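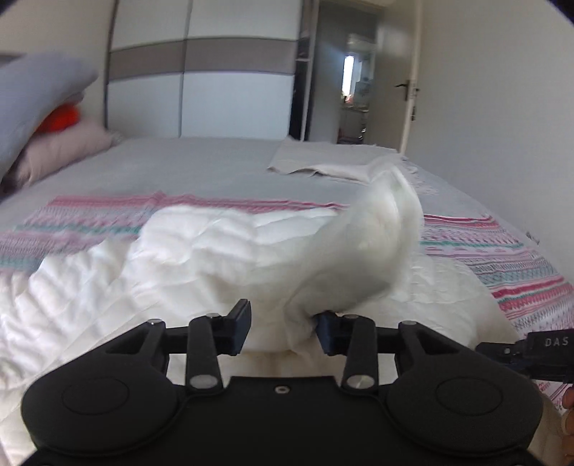 About us

Hello! I'm Nives, and I run Primmont with my business partner Damian Ammann. We're a small outfit that spends its working life on one question -- can a machine do the chores yet? Making the bed, folding the towels, emptying the dishwasher, restocking a shelf in a workshop. If you've come looking for a shop, sorry, we don't sell robots. We test them, we help teach them, and we tell the people who build them (and the people thinking of buying them) what we found.

I used to manage holiday flats, so I've changed more duvets than I care to remember. Damian came from the other side of things, fitting packing lines in factories, and he was sure the home would be the easy bit. We had a very long argument over lunch and by the end of it we had more or less started a company. That was in February, in his kitchen, and the kitchen was our office for the next year.

What we do all day

Mostly chores! We keep a list of 108 of them, split between house and shop floor, and each one is written down in plain words with what counts as done. "Bed made" took us weeks. Does the duvet have to reach both sides? Are the pillows straight or just on the bed? My mum and Damian's sister would give you very different answers, and a machine needs one.

A lot of the teaching is done by people with a gripper in one hand, picking things up with two fingers the way a robot would have to. Try it on a quilted duvet some time. You pinch a bit, you lift, and a great tall fold comes up while the rest stays in a heap on the bed, and there's a blanket underneath that you'd rather not drag off with it. I've got a lot more patience with robots after a few mornings of that.

So, can they do it yet?

Some of it. Boxes, trays and bottles in a known spot, yes, and quite well. Our shop-floor list has 49 jobs on it and I'd happily hand over a fair few of them. Cloth is another story. In our last round of bed trials, which we called Olarar, we ran 546 attempts and passed 12. Damian thinks that's promising. I think I'd still like to make my own bed, thanks, although the passes were lovely to watch and I may have cheered.

Speed is the other thing people ask me about. A slow machine is fine by me if I'm out at the shops while it works, but it's no good at all if someone has to stand next to it the whole time, ready to untangle a pillowcase.

Working with us

We take on projects from makers, care homes, small hotels and workshops of any size. Send us a note with the chore you'd most like to be rid of and we'll tell you how close we think it is -- it might be closer than mine. One of us will write back, usually me, as Damian is terrible with email.

Page last updated September 12, 2024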